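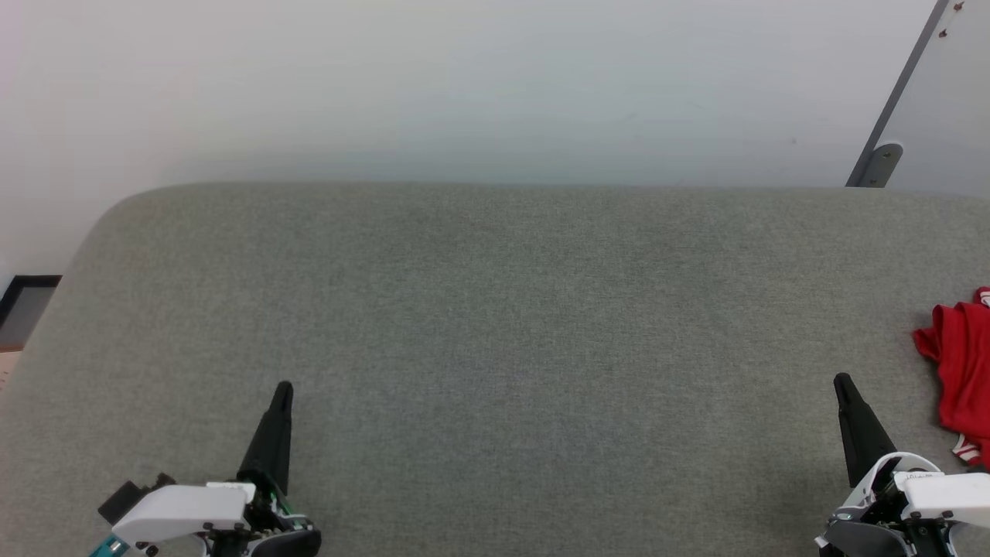

4.2 How reports reach the desk, and what happens to them next

It is worth spending a little time on the ordinary business of a crime report before we come to our results, because much of what we learned in Mottram came out of the waiting and the small talk at the front desk. A report of theft or criminal damage there usually starts with a telephone call or a visit in person, and the first account is taken down by whoever happens to be on duty. That account is then typed into Torna, the record system the station has used for some years, and only afterwards is it passed to an officer who may or may not ring the caller back.

We followed 46 reports through this process, all of them made during July, and we are very grateful to the people who let us sit beside them while they worked (and who kept us in tea throughout). Of these, 21 were changed in some way between the first account and the version that the investigating officer read. Most of the changes were small ones: a street name tidied up, a time of day moved from "after tea" to 18:00, a neighbour's remark left out. They were made in good faith and usually to save the next reader some trouble, but they did add up, and callers noticed them more often than we had expected.
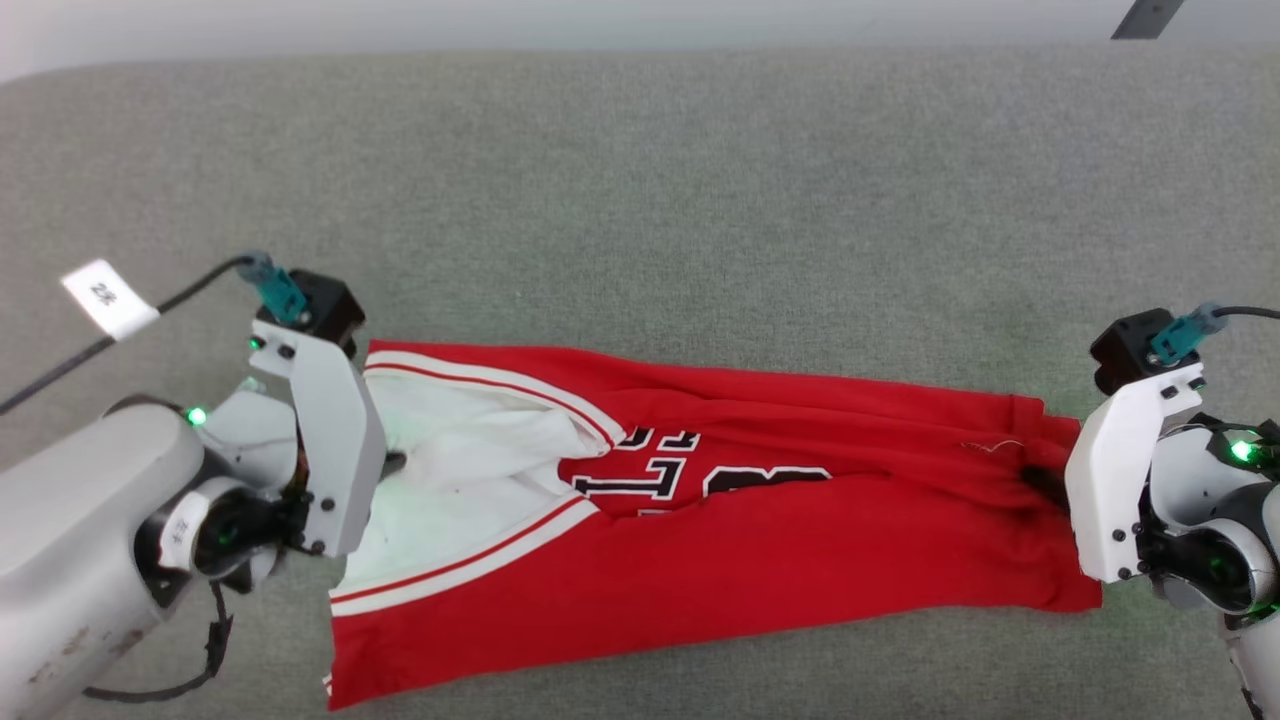
Figure 2. Red and white sports jersey on a grey fabric surface, with a robot arm at each end.

The callers we spoke to were, on the whole, kind about the station. What bothered them was the feeling that their own words had gone missing somewhere along the way. One woman, whose shed had been broken into, told us she had said plainly that the padlock was old and stiff, and was rather put out to hear it read back to her as "insecure". A shopkeeper from the Usis estate said much the same about a broken window, and added that he would think twice before bothering to ring again. We heard remarks of this sort so often that we went back and added a question on wording to the second round of interviews.

Stumik, the add-on that keeps the first account alongside the edited one, was switched on for the later part of the study. Officers were free to open it or to leave it alone, and to begin with most of them left it alone, as one might with any new button on a busy screen. Over the following shifts a few began to look at it before ringing a caller back, and they told us that the call tended to go more gently when they could use the caller's own phrase.
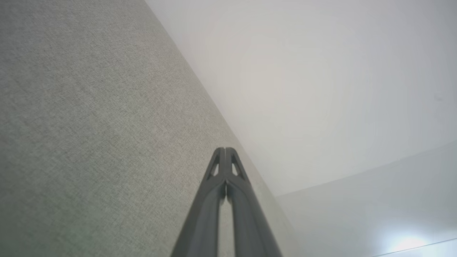 Figure 3. Grey woven fabric beside a smooth white surface, seen from a gripper.

We should be careful not to make too much of this. Two of the reports had to be set aside altogether, as the first account had been written on paper and could not be found, and our time at the desk was mostly in the mornings, when it is quieter. Night shifts may well be a different world, and we return to them in section 5.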